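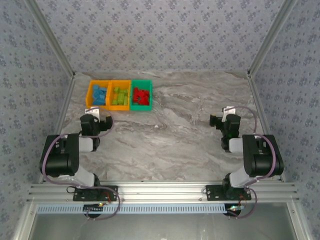 Gernside Borough Library Service
Support log: reservation notices not reaching borrowers
Reference: 983
Opened: 03/04/2026
Reported by: Sulastri Ismail, Branch Manager, Tivthorpe Library
Assigned to: Dayana Arango, Systems Support, Gernside
Priority: 2
Status: Closed

Summary of fault
Borrowers at Tivthorpe are not receiving the email that tells them a reserved item is ready for collection. The items are shown in the catalogue as "on hold shelf" and a notice is recorded against each one as sent. Borrowers at the other branches appear to be unaffected.

Initial report (S. Ismail)
The hold shelf at Tivthorpe is full and staff have begun to use the returns trolley for the overflow. Several borrowers have asked at the desk why they have waited so long for titles that were already on the shelf behind them. We have checked the email addresses of those borrowers and they are correct. Overdue reminders are reaching the same people without difficulty, and one borrower showed us a reminder received that morning.

We have restarted the desk computer and the receipt printer. Printed hold slips are produced as normal. Please advise whether staff should telephone borrowers in the meantime.

First response (D. Arango)
Thank you for the full report. Please do telephone borrowers whose items are nearest to their collection limit. I have extended the limit for all Tivthorpe reservations so that nothing will be returned to stock while the fault is open. No change to borrower accounts is needed and staff are asked not to re-enter any email addresses.

Could the branch confirm the following:
Whether any borrower who receives text messages has been affected.
Whether the fault applies to items sent from other branches, to items from Tivthorpe's own stock, or to both.
Whether the branch opening hours were changed recently in the settings screen.

Reply (S. Ismail)
Text messages are arriving as usual. Both kinds of item are affected. The opening hours were changed last week to show the new late evening. I made the change myself, following the guidance sheet, and the new hours are showing correctly on the public website.

Investigation (D. Arango)
The notice queue holds 240 messages for Tivthorpe, all marked "sent" by the catalogue but refused by the mail server. The refusal is the same in each case: the message has no valid sender address.

Reservation notices take their sender address from the branch record. Overdue reminders take theirs from the central record, and this accounts for the difference noticed at the desk. Text messages do not use a sender address at all.

The branch record for Tivthorpe has an empty sender field. I compared it with the records for Ploltley and Wattimena, which are complete. The change log shows that the field was emptied at the moment the opening hours were saved. I then repeated the steps in the guidance sheet on the test system, and the same thing happened: if the hours are edited while the "contact details" section is folded away, the form saves that section as blank.

This is a fault in the form. The branch followed the instructions correctly.

Action taken
1. Sender address restored to the Tivthorpe branch record.
2. One test reservation placed and cancelled. Notice received at the support mailbox.
3. Queue released in 3 batches, oldest first. The mail server accepted all of them.
4. Notices for items already collected were removed from the queue before release, using the list supplied by the branch.

Reply (S. Ismail)
Borrowers are now coming in with the emails on their telephones. A small number have received a notice for an item they were telephoned about and had not yet collected -- staff have explained this and there have been no complaints. One borrower reports receiving nothing, but the address on the account belongs to a former employer and has been updated at the desk.

May I ask that the guidance sheet be amended? Ploltley is due to change its hours as well and will be using the same form.

Further note (D. Arango)
The guidance sheet has been amended. Step 2 now reads: "Open the contact details section before making any change, and leave it open until the record has been saved." Ploltley has been informed directly and has been asked to let support know when the new hours are entered, so that the record can be checked.

The fault has been reported to the catalogue supplier. A correction is expected with the July update. Until then, any branch that edits its hours should look at the sender field afterwards and raise a ticket under this reference if it is blank.

The extended collection limit at Tivthorpe will remain until the overflow has been cleared. The branch should write to support when the shelf is back to its usual level -- there is no need to open a new ticket.

Closing entry
Branch confirms that the returns trolley is back in normal use and that the extended limit may be removed. Limit reset by D. Arango. Closed with the agreement of the branch. Supplier correction to be followed under the existing maintenance list.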